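Menos demonstrações, mais bem escolhidas

Na Florum discutimos todos os meses quantas demonstrações pedir para cada tarefa. A minha opinião é conhecida e não agrada a toda a gente: pedimos demais e olhamos de menos para o que recebemos.

Em setembro juntámos 200 episódios em simulação. A Geetha Warrier reviu-os um a um e ficou com 102. Os restantes repetiam a mesma aproximação, com diferenças de milímetros. O simulador torna isto fácil – carrega-se num botão e o braço volta à posição inicial, pronto para mais uma volta igual à anterior.

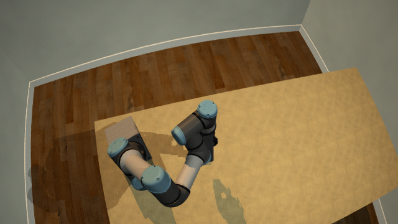 Quantas demonstrações são precisas para começar a treinar? Para uma tarefa curta, eu começaria com 40, desde que partam de posições diferentes e incluam correções a meio do movimento.

O Obed Antwi discorda. Diz que o volume compensa os erros de quem opera e que filtrar à mão introduz o gosto do revisor. Tem razão na segunda parte. Por isso defendo que cada lote seja visto por 2 pessoas, com os critérios escritos antes da recolha.

Guardaria também as tentativas falhadas, numa pasta à parte e com a causa anotada. Hoje apagamo-las no fim do dia.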